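**Dremdale launches flower-print table linen for care homes and cafés**

Bidutthorpe, October – Textile firm Dremdale has launched a range of wipe-clean and washable tablecloths for care homes, cafés and village halls. The range is called Grument and comes in 42 sizes, round and square, with made-to-measure cloths available for orders of 20 or more.

The cloths are cut and hemmed at the company's Bidutthorpe works, where 105 people are employed. Washable cloths can be laundered at 60 degrees. Wipe-clean cloths should not be ironed.

Dremdale supplied 400 cloths to homes run by Mathebula Care during a trial last winter. Staff asked for plainer backgrounds and fewer, larger flowers, and the final designs follow that advice.

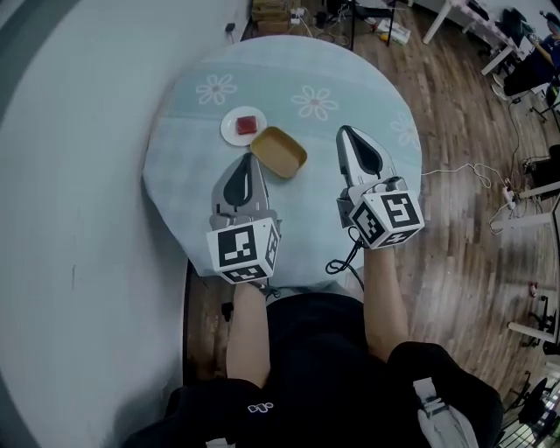
Grument is sold through trade suppliers and direct from the works shop, which opens at 9am. Colours are kept pale, as with a blue-green cloth carrying white flowers with small pinkish centres, although a white plate or a tan tray still stands out well against it. Samples are free to trade customers – postage is charged on orders of more than one swatch book.

**Notes to editors**

Dremdale has made household and trade linen in Bidutthorpe for three generations. Price lists are available from the sales office on request.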